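Cuaderno de taller - célula de textil, banco Skindow
Noviembre, 16:40

Parada del brazo izquierdo durante la tarea de estirar y doblar. Anoto todo mientras lo tengo fresco, porque la última vez no lo hicimos y después perdimos una mañana repitiendo pruebas.

Plan de la tarde: 20 ciclos seguidos con la tela naranja, los dos brazos, programa de Geddes sin cambios desde la semana pasada. Agarre de dos puntos, levantar, tensar, bajar a la mesa, soltar. Los primeros ciclos salieron bien y no tengo nada que apuntar de ellos.
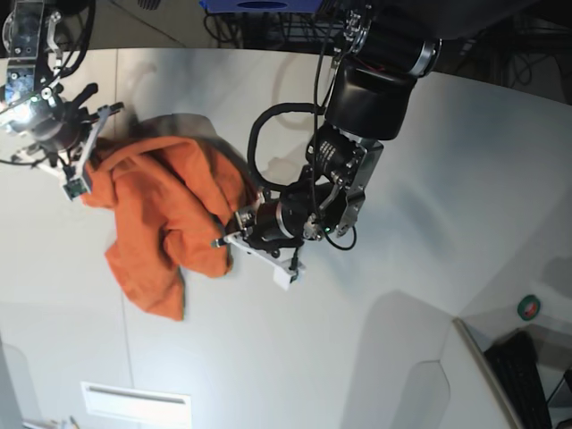

Agarre de dos puntos, tela en alto, antes de tensar.

En el ciclo 13 el brazo izquierdo no paró al llegar a la tensión límite. Siguió tirando y el derecho, que tenía que ceder un poco, se quedó rígido. Se oyó un ruido seco en la muñeca izquierda y saltó el error 154 (par excesivo). La pinza se quedó cerrada. Pulsé la seta de emergencia y esperé un minuto antes de acercarme.

Lo que miré, por orden: cables de la muñeca izquierda, sin daño a la vista; tornillos del soporte, uno flojo de media vuelta, lo apreté; temperatura del motor según el registro, normal. Volví a arrancar a velocidad reducida, sin tela, y el movimiento era limpio. Con tela, a velocidad reducida, también.

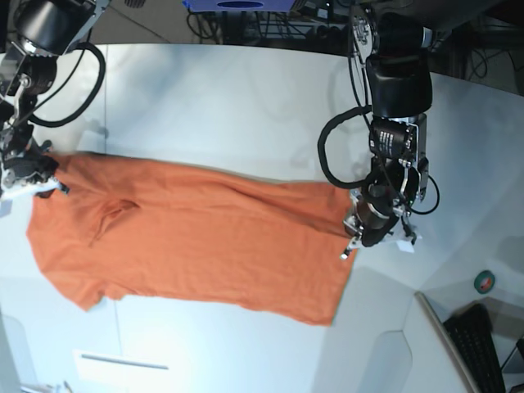

Yo no me fiaría de la velocidad reducida, contestó Flulik en el canal cuando conté esto. Según su mensaje, el límite de fuerza se lee una sola vez al arrancar el programa, y si la pinza está cargada en ese momento, el cero queda mal y todo lo demás va desplazado. A velocidad baja el fallo sigue ahí, solo que no llega a disparar.

Comprobé el registro y tiene sentido: había reiniciado el programa después del ciclo 12, con la tela todavía en la pinza. Fue error mío, pero el programa tampoco debería permitirlo. No hay ningún aviso en pantalla.

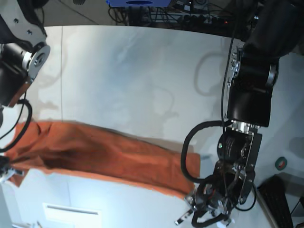

Tela en la mesa, los dos brazos cerca de los extremos.

Para reproducirlo hice dos arranques más. Primero con las pinzas vacías: tensión correcta, parada donde debe. Después con la pinza izquierda cargada, velocidad mínima y la mano en la seta: el cero salió desplazado, igual que decía Flulik. Paré yo antes del error. No quiero forzar otra vez esa muñeca hasta que la abramos.

El otro asunto es que la pinza queda cerrada después de la parada. 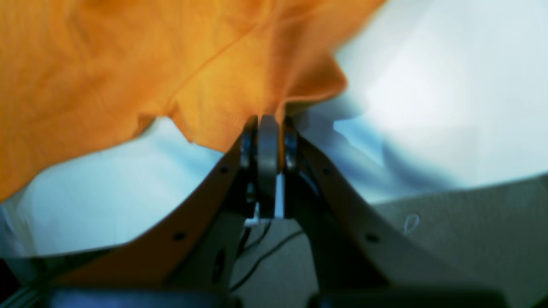

En el manual de Raltorari está escrito que es el comportamiento previsto, para no dejar caer la pieza. Lo entiendo con una pieza rígida. Con tela prefiero que afloje - si alguien tiene los dedos cerca, no hay manera rápida de abrirla sin volver a dar corriente. De momento, regla para todos: con el error 154 no se mete la mano entre los dos brazos, aunque la seta esté pulsada.

Pendiente:
- Puesta a cero obligatoria con pinzas vacías, y que el programa no arranque sin ella.
- Abrir la muñeca izquierda y mirar el reductor. El ruido no me gustó.
- Preguntar a Raltorari si se puede cambiar la pinza a "aflojar" en parada.
- Repetir los 20 ciclos desde el principio. Los de hoy no valen.

Banco apagado a las 18:15, cartel puesto en el interruptor.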